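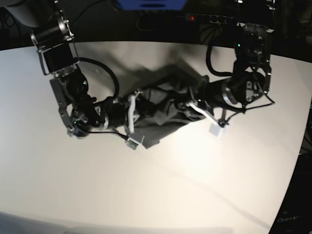 ## January, evening session – split-grade on the Udine negatives

Finally got to the night rolls from Udine! These are the ones from the arcades and the little streets off the main square, shot handheld in drizzle, and I've been putting them off for weeks as I was sure they'd be mud. They are not mud. Two of them might be the best things I brought home from the whole trip.

Notes while I still remember.

**Negs.** Roll 3, frames 11, 12, 19 and 27. All dense in the street lamps and very thin everywhere else. On the contact sheet 19 looks like four white blobs and a bicycle, but on the light table there's a surprising amount going on in the wall behind (shutters, a poster, a bit of drainpipe). Frame 27 has slight shake. I'm going to print it anyway.

**Paper and chemistry.** Jastent multigrade, the pearl one, 8x10. Opened a fresh box, so any fogging is mine. Developer mixed new at the start of the evening, stop and fix were from the last session and tested fine. Tai enlarger, lens at f/8. The Tai's timer still sticks if you hit the foot switch twice quickly, so hit it once and wait.

**Straight print first.** Frame 19 at grade 2, test strip in 4-second steps. Settled on 16 seconds. The shadows were OK, a little flat, and the lamps were pure paper white with hard edges, which looked like somebody had used a hole punch on the street. Grade 1 brought the lamps down but the whole print went gray and sleepy.

**Then split-grade.** Soft filter (00) first, just enough to get a hint of tone around the lamps: 11 seconds. Then the hard filter (5) strip on top of that, again in 4-second steps. At 8 seconds the bicycle suddenly snapped out of the wall and I made a noise loud enough that Aurora Carvalho came through from the mounting room to see what had happened. She thought 8 was a touch heavy in the bottom left corner. She was right, so I dodged that corner for 3 of the 8 seconds and it opened up beautifully – you can see wet paving stones now, with the lamp light running along the joints.

Burned in the top lamp with the 00 filter for another 15. Could have gone further. There's a soft halo now in place of the hole-punch look, and it feels much more like what it was like to stand there.
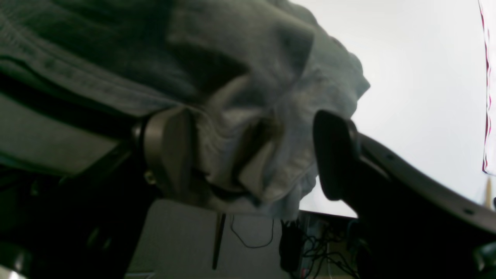 I tried the same recipe on frame 12 without new strips, out of pure laziness, and it was too dark by a mile. It's a thinner negative all over. New strips gave 7 seconds soft and 6 hard. Lovely print, hardly any dodging. The woman under the umbrella has a proper face in it, and I'd only ever seen her as a shape.

**Frame 11** – left for next time. There's a hair or a scratch right across the sky, and if it's a scratch I'd sooner know before I waste paper.

**Frame 27** – one sheet only. The shake shows at 8x10, but at 5x7 I think it would pass as mood. Worth trying small with a wide white border.

**Things to keep**

- Soft exposure first, always. I tried it the other way around on one sheet and lost track of the highlights completely.
- Write the burn times on the back of the sheet in pencil *before* it goes in the tray. Did this for once and was very glad.
- Check focus again after changing filters. The head on the Tai drifts down a hair when the drawer is pushed in hard.
- Judge highlights in the hall light with the print squeegeed. Prints in this paper dry down more than I expect, so what looks a bit bright in the tray comes out right.

**Drying.** Face up on the screens overnight. I'll flatten them under the big travel atlas tomorrow.

**Duvstead show.** They've asked for night work for the spring wall, and I'm now leaning toward a little Udine set: 19 large, 12 beside it, and a row of small ones underneath. Aurora has three from her own trip, all daytime, all market stalls, and she wonders if day and night could face each other across the room. I love that idea! We'd need matching borders, and hers are printed on a warmer paper, so maybe a quick selenium bath on mine to see how far they move. One work print of each first, not the good ones.

I still have 40 sheets left in the box. Next session: new strips for 11 if it cleans up, 19 again with a longer top burn (try 22 seconds), and 27 at 5x7. Bring the good loupe and a new pencil.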